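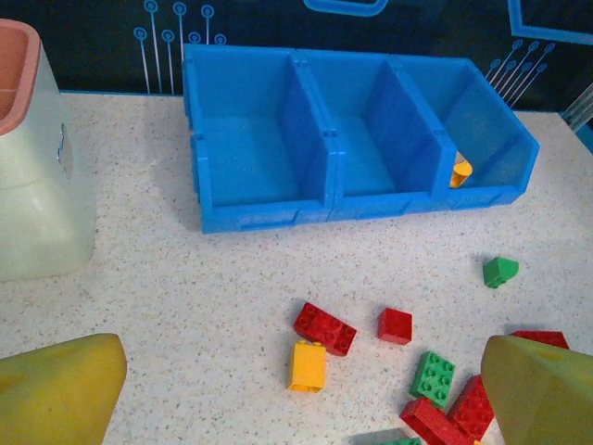

Hi again, sorters! My name is Chathurika and I am a big fan of putting things in groups. Socks, buttons, seashells, you name it. This time I want to talk about building bricks, the kind with bumps on top that click together, and how sorting them is really a kind of science. Yes, science!

Let's start with a word. When you put things into groups, you are classifying them. Librarians classify books. People who study beetles classify beetles (there are a LOT of beetles). And when you tip your bricks out on the table and start making piles, you are classifying too.

Now you need a rule. A rule tells you which pile a brick goes in. The easiest rule is color, and it's the one I like to start with. Red with red, green with green, yellow with yellow. Get a bin with three open parts and you have a home for each color. But uh-oh, what about gray? If your rule is color and you only have three spaces, the gray ones have to wait on the table, or you find them a cup of their own. Scientists run into this all the time – something turns up that doesn't fit the groups they made, so they have to make a new one.

My nephew Rizwan is seven and he has 309 bricks. I know because we counted them one rainy November afternoon, and it took us two tries and a plate of toast. He sorted them by color first and was very proud. Then he wanted to build a roof and needed the sloped bricks, and they were all mixed up in the color piles. So he tipped the whole lot out and sorted again by shape! Same bricks, new rule, totally different piles. 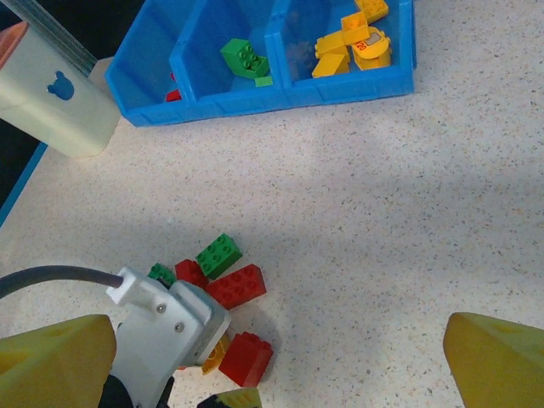

Have you ever heard people say "two by four" about a brick? The bumps are called studs, and you count them along both sides. A two by four brick has two studs one way and four studs the other way, so that makes eight. A two by two has four. Put a pair of two by twos side by side and they cover the same space as one two by four. Try it! (I still think that's pretty neat and I'm a grown-up.)

And then there are the funny ones, like wedges and rounded pieces. They might have the same color as a plain brick but a whole different shape. With a color rule, a yellow wedge and a yellow brick are best buddies. With a shape rule they have to split up.

So, your turn. Grab 13 bricks without looking. Sort them by color and write down how many piles you get. Then mix them up and sort by shape, or by number of studs, and write that down too. Which rule gave you more piles?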